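Opening an old office computer: what can be reused?
Student project report, course Repair and Reuse

For our project we worked with office computers which the firm Hubmann gave to the school workshop. My task was the Dell desktop, listed as number 197. I wanted to learn which parts come out easily and which need care.
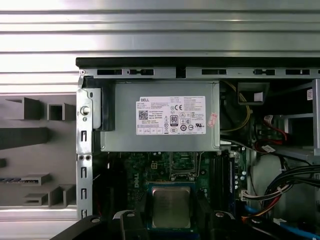
Report and text: Ottilie Mayrhofer
17 August 2023

The power supply is held by a black plastic latch, so it is not a difficult part. Its label carries the 80 PLUS logo, and I copied the data from it into our parts list.

The processor needs more patience. One must open the lever and the metal plate, then lift the processor straight up - never slide it.
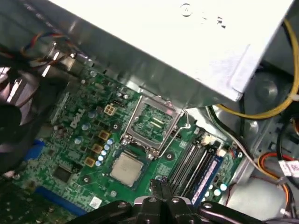 The gold pins are in the socket and they bend very easily, therefore I would in future keep a cover ready before I start. I planned 3 lessons for this computer and needed 5, mostly for reading and writing the list.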